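okay I have been threatening to do this thread since August so let's go. Everything I learned from moving into an apartment with a kitchen the size of a coat closet and trying to bake real bread in it

background: I moved from a house with a huge drafty kitchen (pantry! a window over the sink!) to a one-bedroom on Poirier Street where the oven door hits the opposite cabinet if you open it all the way. I love this apartment. I do not love that oven door

first thing that went wrong was the starter. It was happy for years on top of the old fridge and in the new place it just sulked. Thin, gray, smelled like nail polish remover. I was feeding it the same flour at the same time of day and getting soup

what fixed it was moving it OFF the top of the fridge. The new fridge is one of those skinny ones that runs hot up there, so the poor thing was eating everything by lunchtime and starving until I got home from work. Now it lives in the cabinet with the mugs and it doubles by dinner

second thing, the oven lies. I bought a cheap hanging thermometer and with the dial at 450 it was sitting 98 degrees low. NINETY EIGHT. I'd been making pale sad loaves for weeks and blaming the flour

called the building, the building called Grondico (they handle the appliances for the whole block), and a very patient person told me ovens "settle in." It's an oven, it's older than I am, I think it's settled

so now I just preheat for an hour with the Dutch oven inside and crank it as high as the dial goes. Is this good for my electric bill? No. Does the bread come out brown? yes it does

flour talk, because someone always asks. I use the Imell bread flour for the white part and whatever whole wheat is at the co-op. I've tried the fancy stuff. It was lovely, and I couldn't taste the difference once there was butter on it — sorry to the fancy flour people, I know you mean well

my everyday loaf, since I get DMs about it:
450 g bread flour
50 g whole wheat
360 g water
100 g starter
10 g salt
mix everything but the salt, wait half an hour, add the salt with a splash more water, squish it around with your hand

then I fold it every half hour or so until it feels like something. 2 folds is fine if I'm busy. I used to do six and write them down in a notebook like I was being graded

overnight in the fridge is the part that makes this work with a job. Shape it after dinner, bowl in the fridge, bake it in the morning or the next evening. I've forgotten one for three days. It was pretty sour and a little flat and made the best grilled cheese of my life

FRIDGE SPACE THOUGH. the skinny fridge does not fit a banneton and a week of groceries. I switched to an oval one that slides in next to the milk, and the dough has to share a shelf with leftovers, so cover it well unless you want bread that tastes like onions. Ask me how I know

counter space is the other big one. I have maybe a cutting board's worth, and half of that is the toaster. For a while I was shaping dough on top of the washing machine (works great until the spin cycle!!)

what changed my life is doing all the shaping at a table instead. It's lower than a counter, so your shoulders get to relax and you can lean into the dough. I'm short, I've been kneading at chin height for years like a kid at a bakery window

I really prefer wood for this too. Dough grabs it just enough to get some tension when you drag it toward you. On the slick counter mine just skated around, and then I'd panic and add flour and then it skated around more
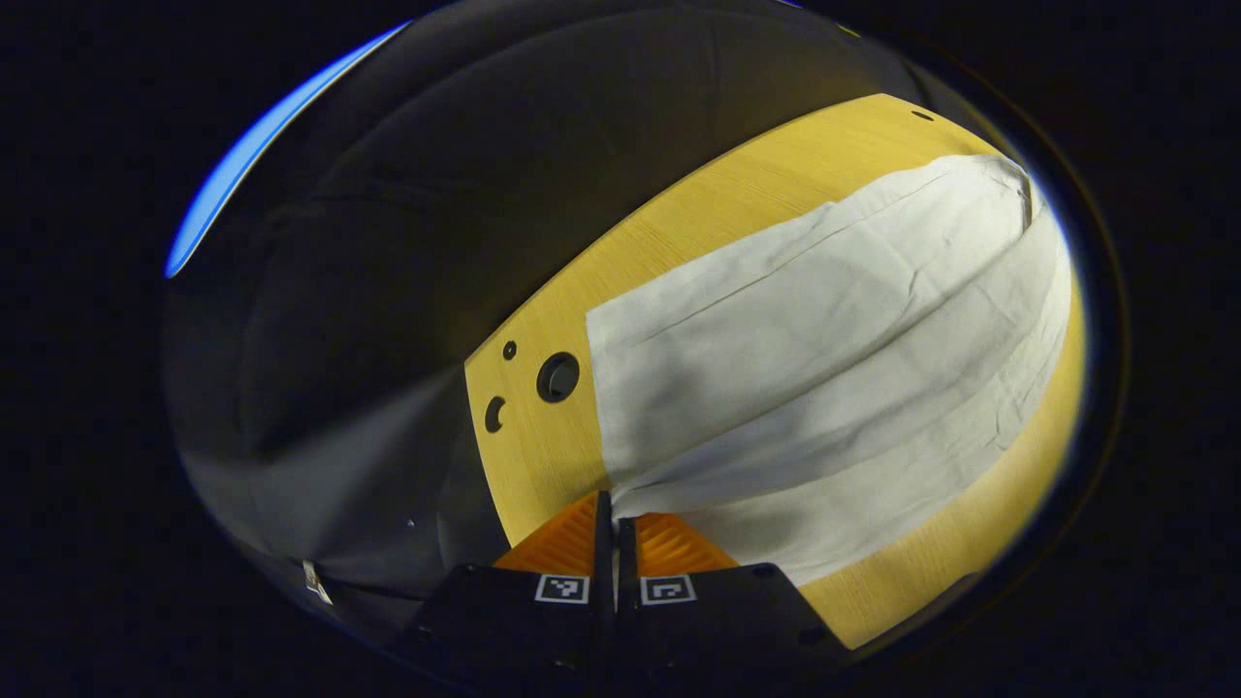

light wood tabletop, nice warm yellow grain. this is the color I want for my next table

cleaning it: bench scraper first, ALWAYS, dry. Then a barely damp cloth. If you go in with a wet sponge you've made glue and you'll be picking it out of the grain until spring. And I oil mine when it starts to look thirsty, no schedule

some things I bought that I did not need: a lame with a curved handle (a razor blade is fine), a proofing box the size of a microwave, a jar of Prakurance conditioner drops that were supposed to wake up a tired starter and mostly smelled like vitamins

things I'd buy again tomorrow: the scale, the oven thermometer, the oval basket, a second bench scraper because the first one is always in the sink

oh and the smoke alarm. Mine is directly above the oven because of course it is. Cornmeal burns at those temps, so I use parchment under the loaf now and my downstairs neighbor has started waving at me again

somebody asked how often I bake. Usually twice a week, and in December it was up to 9 loaves because I gave them away as presents and then people wanted refills

next on the list is bagels, which need a giant pot of boiling water on a stove where only one of the big burners works — so if you've done bagels in a tiny kitchen please tell me how you staged it. Do they all boil and then all bake? In batches? where do you PUT them

anyway there's a loaf in the fridge right now and I have to go clear the table so I can shape the other one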